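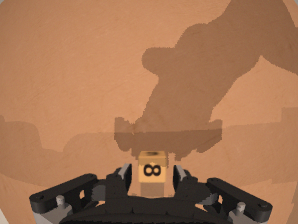 Leanne Tunstall
Learning robots at Pomlow

1/ We are collecting grasp examples in simulation this month. The cube with the 8 on it is my companion since December. One cube, one gripper, one table, many repeats.

2/ The target for this set is 264 episodes. Yesterday I finished number 126, so I am almost in the middle.

3/ An episode is short: approach, close, lift, hold. I drive it by hand with the controller. If I hesitate too long before closing, I delete it — the policy learns my hesitation very well, we saw it in the previous set.

4/ I also keep some examples where I come in crooked and correct myself. My colleague did not want them at first. After training without them, the arm had no idea what to do when it was a little bit wrong.

5/ Shadows: in this set the arm throws a big one over the table. In the older set, Drinder, we had shadows switched off, and I would not do this again.

6/ Every 10 episodes I stop and replay them at double speed. It is boring, but on Tuesday-type mornings my hands are lazy and I only notice it in the replay.

7/ Next is the same task with new table colours. If somebody has a good way to label the moment of first contact, please write to me — I still do it by eye.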